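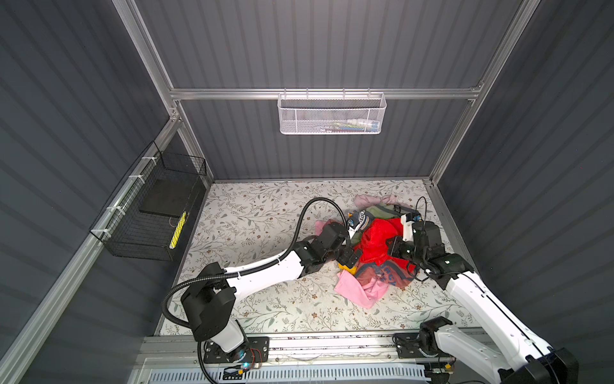
Noreen Hayes

Hello all, long-time reader, not much of a poster. I've been meaning to write this up since December, when a few of you were going back and forth about whether it's better to fold clothes as they come out of the dryer or tip the whole lot out and work through it. I'm a tipper-outer and always have been. My mother did it on the bed, I did it on the couch for years, and now it all goes down on the leafy mat with the little brown blossoms, and I start with whatever color shouts the loudest. Red, in this case, with the pink and the olive green toward the back and the navy one with the white print over on the left.

What I'd love advice on is two things. First, do you sort by person or by type? I do type, so shirts with shirts, and then I have to go through the shirts all over again to work out who gets what, and I do wonder if I'm making myself a second job. Second, the hanging baskets. I love having them up off the floor, the white one on the back rail and the black wire one on the left, but they do seem to attract odds and ends. Has anyone found a way to keep a basket for one purpose and have it stay that way?

Enda Daly
Posts: 1,413

Welcome out of lurking, Noreen! I'm going to be the grouch and say I can't be doing with a heap. Once it's in a heap it creases, and once it's creased I tell myself I'll iron it, and then it's next month. I take things out of the dryer one at a time, give each a shake, fold it on top of the machine and put it straight in the right person's stack. It takes me 20 minutes for a full load and I've got the radio on the whole time.

I do like the mat, though. I was folding on a towel for ages and it bunched up under everything.

Clodagh Mac Suibhne

Oh Enda, we've had this argument before and we'll have it again. Twenty minutes standing bent over at the dryer door is no good to those of us with backs! With a heap you can see what you've got. I pull all the big stuff out first (towels, sweatshirts, anything with a hood) and suddenly the pile is half the size and I feel like a champion, even if all the socks are still in there waiting for me.

Noreen, sort by person. I have four people in this house and I did it by type for the longest time. The day I switched, the kids could carry their own stacks upstairs, and my youngest now does hers without being asked, or at least without being asked more than twice.

Senan Ó Ceallaigh

By type for me, sorry Clodagh. If I fold all the T-shirts in one go my hands get into the way of it and they all come out the same width, so they sit properly in the drawer. By person, I'm going tee, jeans, sock, pajama top, and every one is a fresh start. But I live with one other adult and we wear very different sizes, so the going-through-again part takes me no time.

One thing I'd say about anything with printing on it, like that navy one: fold it with the print facing out. You can find the one you want without unfolding six others. I went through my own shirts last spring and had 34 of them, nearly all dark blue, so this mattered to me more than it might to normal people.

On baskets, wire and mesh are good for seeing what's inside, but small stuff ends up in a huddle at one end. I put a cheap drawer divider from Pruvwood in mine and it helped a lot.

Cathal Corrigan

Can I put in a word for just having fewer baskets? We had three hung up in the laundry room and every one of them turned into a junk drawer you could see into. Took two down. The one that's left has stain stick, spare buttons and a lint roller, and if something else turns up in there it goes out that same evening.

Also check your zip ties now and then if that's what's holding a basket up. Mine were the light-duty kind and one let go about 2 a.m. Buttons everywhere. I was finding them in my slippers for weeks.

Noreen Hayes

Thank you all, this is so much more than I was hoping for! Cathal, I winced at the buttons. There are white zip ties on the left-hand basket, so I'll give them a good tug this evening. Senan, the print-facing-out thing had never crossed my mind and I've been folding shirts for most of my life.

I'm going to try it Clodagh's way for a couple of weeks and see if anyone in my house can be persuaded to carry a stack. Enda, I did try folding at the dryer once, and the phone rang and I left the door open and the cat got in on top of the warm things, so that was the end of that.

Enda Daly
Posts: 1,414

The cat is a fair point. I withdraw nothing else.

Clodagh Mac Suibhne

Let us know how you get on, Noreen. And start them on socks, they can't do much harm with socks.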